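件名: Re: 黒い糸の編み地が見えません（Vuvthorpe、身頃のかのこ編み）

みなさん、こんばんは。ビリクです。
夏からずっと読むだけになっていましたが、黒い糸の話となると黙っていられなくて出てきました。長くなります、すみません。先に元のメールを引いておきます。

11/21/18、Lev Melnychuk wrote:
> Vuvthorpeのセーターを黒で編み始めました。糸はRisariの黒です。
> 作り目181目、輪にして、裾のゴム編みまでは順調でした。
> ところが身頃のかのこ編みに入ってから、夜は目がまったく
> 読めません。昨日は二段ほどいて、今日は三段ほどきました。
> 表目の上に表目を編んでしまっているのに、何段も上がってから
> 気がつくのです。
> 黒で編む方は、どうやって見ているのでしょうか。
> それから、せっかくの模様が黒だと出ないのでは、という気も
> してきました。灰色に替えるべきでしょうか。糸はまだ
> 半分以上、玉のまま残っています。

まず、二段と三段のほどき、お疲れさまでした。黒をほどくのって編むより疲れますよね。ほどいた先の目がまた見えないんですから！

わたしも同じVuvthorpeを黒で一着編んでいます。二年前の3月に始めて、袖の片方だけ残して夏を越し、涼しくなってからやっと着られるようになりました。糸は同じRisariではなくて、Elovの黒です。Hrytsenkoの店先の籠で値下げになっていたのを、ろくに触りもせずに買いました（これはあとで後悔するのですが、その話は下のほうで）。

見えない件からいきます。

わたしの場合、照明を明るくするのはあまり効きませんでした。最初は机のスタンドを40Wから100Wに替えて、これで大丈夫だろうと思ったのに、手元が暑くなっただけで目は相変わらず黒い塊のままだったんです。効いたのは光の向きでした。真上から照らすと、黒い糸は全部同じ黒になります。横から、それも編み地すれすれに光を当てると、裏目のこぶの片側だけが光って、反対側に影ができる。これだけで表目と裏目の区別がつくようになりました。スタンドの首をぐっと下げて、左の肘のあたりに置いています。家族には眩しいと不評です。

もう一つは膝に白い布を敷くこと。古い枕カバーで十分です。針にかかっている目の隙間から白が透けるので、どこまでが一目なのかがわかります。これは昔このリストで教わったはずなんですが、どなたの投稿だったか探しても出てきませんでした。心当たりの方、ありがとうございました。

それでもだめなときは、触ります。かのこ編みは慣れると指で読めますよ。左の人差し指の腹で、次の目の根元をすっと撫でて、ぽこっとしていたら裏目、すべったら表目。裏目なら表、表目なら裏を編む。声に出すとなおいいです（うちの犬は最初のうち、呼ばれたと思って来ていました）。 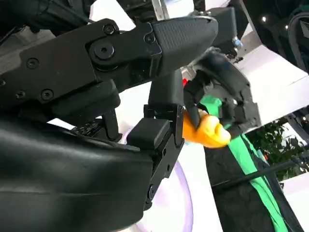

模様が黒だと出ないのでは、というほうは、わたしはむしろ黒だからこそかのこ編みをすすめたいくらいです。縄編みやレース模様は遠目に形を読ませるものなので、黒にするとたしかに損をします。でもかのこ編みは形というより肌ですから、暗い色でも肌の違いはちゃんと残るんです。写真の指先を見てください、あの細かくざらっとした濃い灰色の面と、その下のほうにある、なめらかで縁がつやっと光っている黒い面。どちらも暗い色なのに、見間違えることはないですよね。セーターで言えば前者が身頃のかのこ、後者が裾や袖口のゴム編み、というくらいに思っておくと気が楽です。着てしまえば光はあちこちから当たりますし、動けば影も動きます。編んでいる最中の、膝の上で平らに伸びている状態がいちばん見えにくいんですよ。

というわけで、灰色に替えるのはちょっと待ってほしいです。せめて身頃が手のひらの幅くらい編めるまで。かのこ編みは最初の数段では何の模様だかわからなくて、ある程度の面積になって急に表情が出てきます。わたしもElovの黒で同じところでくじけかけて、一週間ほど袋に突っこんでおきました。出してきて窓際に置いたら、あれ、いいじゃない、と思ったんですよね。自分で編んだくせに。

ただ、目を落としたときの話は別です。黒で落とした目を拾うのは本当に大変なので、命綱を入れてください。わたしは細い木綿の白糸をとじ針に通して、十段ごとに全部の目に通しています。面倒そうに聞こえますが、一周通すのにお茶が冷めるほどはかかりません。ほどくときはそこまで一気に抜けばいいので、針に戻すときにも迷わずにすみます。毛の糸を命綱にすると繊維がからんで、抜いたあとに白い毛が点々と残るので気をつけて。やりました。粘着テープで取りましたが、脇の下にはまだ少し残っています。

あと、輪で編んでいるなら段の始まりの印は明るい色の輪っかにしてくださいね。181目という奇数で作り目しているのは、輪のままぐるぐる編んでいけば表裏が勝手にずれて、かのこになるようにという設計です。だから途中で一目でも増えたり減ったりすると、次の周から急に表の上に表が来ます。レブさんが何段も上がってから気がついたというの、もしかすると読み違いじゃなくて、どこかで糸を割って一目増えているんじゃないでしょうか。わたしはそれで丸二晩つぶしました。印のところまで来たら、前後の三目ほどだけでも指で確かめるくせをつけると違います。

糸のことも少し。

Elovの黒は、編んでいるあいだは指が真っ黒になりました。湯に浸けたら湯も真っ黒で、酢を入れた水に一晩つけて、すすいで、またつけて。四回目でようやく薄い灰色の水になったところであきらめて干しました。白いシャツの上にはいまだに着られません。Risariのほうは使ったことがないので何とも言えないのですが、残っている玉から少し切って、濡らした白い布に挟んで一晩置いてみるといいと思います。色が移るようなら、命綱の白糸も灰色になりますよ。

黒といってもいろいろで、青っぽいのも茶色っぽいのもありますよね。電灯の下ではそろって見えたのに、外に出たら袖だけ茶色い、というのをわたしは前にカーディガンでやっています。ロットが違ったんです。Vuvthorpeはわたしの寸法だと全部で1428メートル使いました（袖を少し長くしています）。足りなくなりそうだったら、早めに同じロットを押さえておいたほうがいいです。もし違うロットが混ざってしまったら、二玉を一段ごとに交互に編むと境目がぼやけます。黒だから平気、と思っているとひどい目にあいますので。
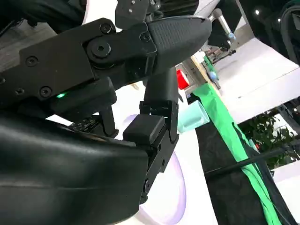

レブさんからはさっき別にもう一通届いていて、リストにも出していいとのことなので書きますが、針を竹から金属に替えたら目が滑って余計に落とすようになった、でも竹だと黒い糸が針に吸いつくようで先に進まない、どちらがましだろうか、と悩んでいるそうです。ついでに、針の色は関係ありますか、とも。

関係あります、大いに！　黒い糸に濃い色の針を使うと、どこまでが糸でどこからが針なのかわからなくなります。わたしは明るい色の木の針に落ち着きました。金属ほど滑らず、竹ほど引っかからず、という中途半端なところが黒にはちょうどいいみたいです。銀色の金属針は、さっきの横からの光とは相性がよくありません。針がぎらっと光って、目のほうが沈んでしまうんです。どうしても金属で、ということなら、コードだけ明るい色のものを選ぶと、休ませている目は読みやすくなります。竹が吸いつくのは、糸の染料が残っていて針の表面がべたついているせいかもしれません。古い針なら、目の細かい紙やすりをひと撫でして、乾いた布で拭いてみてください。それで済むなら買わなくていいですし。

号数もいじっていいと思います。指定より半号細くすると、かのこの粒がきゅっと締まって、黒ではこのほうが断然きれいです。ただ身幅が減るので、もう181目で始めてしまったレブさんの場合は、いまのまま行くのが正解でしょうね。次の一着のときに思い出してください（次も黒を編む気力があれば、ですが）。 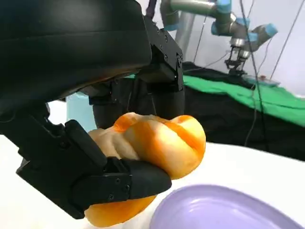

それから、編む時間帯のこと。わたしは結局、かのこの身頃は昼間だけ、夜は袖口のゴム編みだけ、と決めました。袖を先に少しずつ進めておくと、身頃で嫌になったときの逃げ場にもなります。ゴム編みなら真っ暗な車の助手席でも編めますからね。Vuvthorpeの編み図は身頃からの順番で書いてありますが、袖は別に編んで脇で合わせるだけなので、先にやってしまっても困ることはありませんでした。袖下の増し目だけは昼間にどうぞ。かのこのまま両端で増やすところは、明るくても間違えます。

襟ぐりの拾い目は、わたしはまだ人に教えられるような出来ではありません。黒の伏せ目から拾うのがどうにもきれいにいかず、右肩に小さな穴が開いたままです。裏から同じ糸で縫い縮めてごまかしました。こちらは得意な方にお任せしたいので、どなたか続きを書いていただけると助かります。かぎ針で先に一周引き抜いておく、というやり方を試したことのある方、首まわりが固くなりませんでしたか。

レブさん、布に挟んで色が移ったかどうか、わかったら知らせてください。Risariの黒がおとなしい糸なら、わたしも次はそちらにします。

Yaroslav Bilyk

追伸　前に話に出ていた黒いボタンの件、Hrytsenkoには貝のものが少し残っていました。裏が白いので、糸は黒でつけても表からは気になりません。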